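Vevum G2 parallel gripper -- two-finger, electric

Price: 1,370 with finger set and flange. Cable included. Mounting bolts included now (they weren't before February, sorry to everyone who had to go digging for them).

Stock: yes, small batch. Ask if you need more than a couple.

What it is

Two-finger parallel gripper for small and mid-size arms. Cylindrical housing, black fingers, one cable out the side. Housing comes in red or gray. Replaces the older G1, which we still service but don't sell.

Who it's for: labs, teaching benches, anyone doing mixed-object sorting who is tired of swapping fingers all afternoon. Not for heavy parts. Not for food. If you need washdown look at the Graltar sealed unit instead, we can order it.

How we tried it

We don't list a gripper until it's been on our own bench. Rhiannon Price ran this one against the Zadon three-finger and the Cortés soft pads, same arm, same controller, same basket of junk. Balls, washcloths, spiky rubber things, a furry toy with googly eyes, a toy football. Pick out of the basket, drop through a round hole in the top of a box. 153 picks per gripper, no retuning between objects.

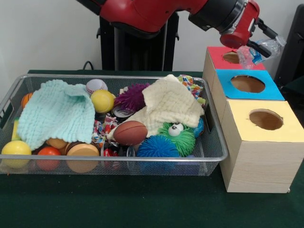 Thin plastic is where the three of them really split. The Zadon wants to center everything and it crushes a bottle before it decides it has hold of it. Cortés pads are gentle but let go on a fast swing. The G2 at low force just closes and stays closed. Rhiannon left it at 10 percent for all the light stuff and never went back to change it.

Cloth: good. Grab a fold, not a flat part. Fingertips are narrow enough to get into a pile without dragging the whole pile up, mostly. The Cortés was better here, I'll say it.

Spiky balls: fine on all three.

Smooth balls: so-so. They squirt out if you come in off center. Use the rubber tips, they're in the box, in the little bag everybody throws out.

Wire basket: go slow near the rim. Finger tips catch in mesh. We bent one early on and it was our own fault, approach angle too shallow. Spare tips ship seperately.

Setup notes

-- Fits the standard 50 mm bolt circle. Other patterns need the adapter plate, ask first.
-- Leave slack in the cable at the wrist joint. More than you think.
-- Home the fingers with nothing in them or your zero is wrong all day.
-- Force setting doesnt survive a power cycle on the old firmware. Update it before you do anything else.
-- Works with the Graltar controller out of the box. Others, use the generic driver and set the stroke by hand.

Returns and repairs

Send it back in the original foam please. Jacinto Chávez does the repairs and he'll email you before he opens anything up. Finger wear isn't covered, motor and gearing are.

Want the full pick log from the comparison? Write to Rhiannon through the contact form and put G2 LOG in the subject. Loaner units go out from the same form, currently a short wait.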